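To: staff-notices list
From: Ah-rin Hyun, Office of International Student Services, Flestness College
Date: Jun 27, 2018
Subject: Re: Tuition deposits for returning international students

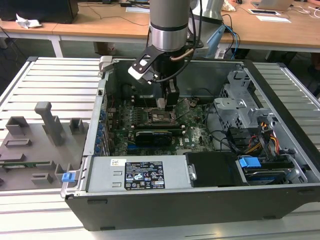
Dear colleagues,

I am writing in answer to the message from Valentin Barbu, quoted in full at the foot of this one, and I am copying the whole list as several departments have put the same questions to us by telephone. The deposit for returning international students will stand at 200 pounds for the coming session. It is payable once a year and is set against the first instalment of tuition. It applies to students on every taught course, whether they spend their days in a seminar room or over an open desktop computer with the side panel off and the motherboard showing, and no department may vary it locally. Students who have been told otherwise should be referred to this office.

The College Council approved the deposit in February after a review of late payment. In the last session 182 returning students had not confirmed their places when teaching began. Most of them did arrive, but rooms had been held, timetables had been drawn up twice, and a number of students on the waiting list for Stalletti House had by then taken private lodgings at greater cost. The Council took the view that a modest deposit would give departments a firmer figure to plan with. It also asked that the arrangement should not bear hardest on those least able to pay, and the provisions below follow from that request.

Sponsored students. A student whose fees are met in full by a government, an employer or a charitable body does not pay the deposit. A letter from the sponsor is sufficient, provided that it names the student, the course and the session. Letters addressed to a previous session cannot be accepted. Where the sponsor meets only part of the fees, the deposit remains payable by the student.

Kälin bursary holders. Holders of a Kälin bursary are exempt for as long as the bursary runs. The Finance Office already holds the list of names and there is no need for departments to send it again.

Students changing course. A deposit follows the student and not the course. If a transfer is agreed during the summer, the sum already paid will be moved to the new account by the Finance Office. Departments are asked not to tell students to apply for a refund and pay afresh, as has happened on several occasions this month.

Refunds. The deposit will be returned in full if a visa is refused, if the course is withdrawn by the College, or if the student is unable to return for medical reasons supported by a doctor's note. Requests should reach this office within 10 working days of the decision or event concerned. Bank charges on overseas transfers are met by the College in the case of a withdrawn course and by the student in other cases.

Hardship. Any student may ask to pay by instalments. The form is available from the Gisenik Building reception and should be signed by a personal tutor. We shall treat such requests in confidence.

On Mr Barbu's second point, I can confirm that an unpaid deposit does not by itself affect a student's immigration sponsorship. The College reports on enrolment and attendance, and the deposit is neither. I should be grateful if tutors would make this plain to anyone who is anxious on the subject. Advice on individual visa matters must continue to come from this office alone.

On his third point, the reminder letter has been rewritten. The sentence which suggested that places would be cancelled automatically has been taken out, and a student who misses the date will now be contacted by telephone before any further step is considered.

Yours sincerely,

Ah-rin Hyun
Office of International Student Services
Gisenik Building, Flestness College

Valentin Barbu wrote:

> Dear Ms Hyun,
>
> I should be glad of some guidance on the new deposit before I
> write to our continuing students.
>
> First, does it apply to students with outside sponsorship? I have
> 10 such students in the department, and their sponsors do not as a
> rule release any money until the session has begun.
>
> Secondly, two students have asked whether late payment would be
> reported to the immigration authorities. I did not feel able to
> answer them.
>
> Thirdly, the reminder letter now in use has caused some alarm. It
> reads as though a place would be lost the day after the deadline.
> Could the wording be looked at?
>
> With kind regards,
>
> Valentin Barbu
> Admissions Tutor, Department of Computing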